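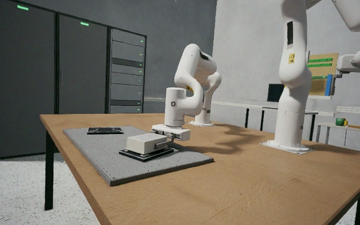

What does Wesico do for a livestock farm?

We measure the feed, manure and gas on a farm and give the owner a written plan for using less of the first and losing less of the other two.

About Wesico

Wesico is an advisory and testing company for dairy and beef producers. We started with a single service, which was feed analysis for dairies that wanted to know why two pens on the same ration gave different amounts of milk. Feed is still the largest part of our work. Over time our customers began asking about manure storage, methane and the paperwork their milk buyers wanted, and we added those services as we learned how to do them properly.

We now work with 271 farms. Most are family dairies. The rest are cow-calf operations, a few feedlots and one sheep farm that found us through a neighbor. Our staff numbers 28, split between the office, the lab and the field crew.

How we work

A new customer gets a farm visit first. Two of our field staff spend a day walking the barns, the feed storage and the manure system. They take samples of forage, mixed ration and manure, and they go through the herd records with whoever keeps them. We ask for a full year of records where they exist. If they don't, we work with what there is and say so in the report.

The samples go to our lab at Jutier. Forage is tested for dry matter, protein, fiber and starch. Manure is tested for solids, nitrogen, phosphorus and potassium. Results are usually back within a week, longer during corn silage season.

The report lists the farm's main losses in order of cost. It then sets out what could be done about each one, what it would take in labor and equipment, and what we expect to change. Customers are free to take the report and do the work on their own. Many do. Others keep us on for regular visits, which are billed by the visit and can be stopped at any time.

Methane and manure

Methane from cattle comes from two places: the animal's digestion and the stored manure. The two call for different measures, and a farm can do well on one and poorly on the other. On digestion, we look at forage quality, ration balance, age at first calving and how long cows stay in the herd. On manure, we look at how long it is stored, whether solids are separated and whether a cover or digester makes sense for a farm of that size. For many smaller dairies a digester does not pay, and we will tell you that before you spend money on a design.

We do not sell feed, additives or equipment, and we take no commission from companies that do.

The Mtshali trial farm

We lease 583 acres at Mtshali, where we keep a beef herd and grow most of its feed. The farm lets us try a practice over a full season before we suggest it to a customer. Current work there includes a grazing rotation with longer rest periods, a clover and ryegrass mix, and a comparison of covered and open manure storage.

Results from Mtshali are shared with customers every June, including the ones that did not work out. One of our early cover crop mixes failed two years in a row, and the write-up on that is still one of the most requested.

Bilon

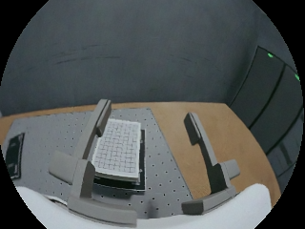 Bilon is our record-keeping program. It holds feed deliveries, ration changes, herd numbers and manure applications in one place, and it produces the summaries that milk buyers and lenders ask for. The first screen is kept as plain as the dark gray wall over a light-brown wooden tabletop shown with this section, with one box for the date and one for the entry. It was built that way for people who enter their records at the end of a long day. Bilon is included for customers on regular visits and can be licensed separately by anyone else. Your records belong to you, and you can export them whenever you like.

Working with us

We take on new farms throughout the year. The wait for a first visit is usually 3 weeks, and longer at planting and harvest. We ask that someone who knows the feeding routine be available for at least the morning of the visit. Our crew brings its own boots and coveralls, cleans and disinfects between farms, and will follow any additional biosecurity rules you have.

Individual farm results are confidential. We don't pass them to buyers, lenders or agencies unless the owner asks us to in writing.

The office answers the phone from 7 a.m. Samples can be dropped off at the Jutier lab during office hours. Forage samples should be sealed in a plastic bag with the air pressed out and kept cold, with the farm name, field and cutting written on the outside.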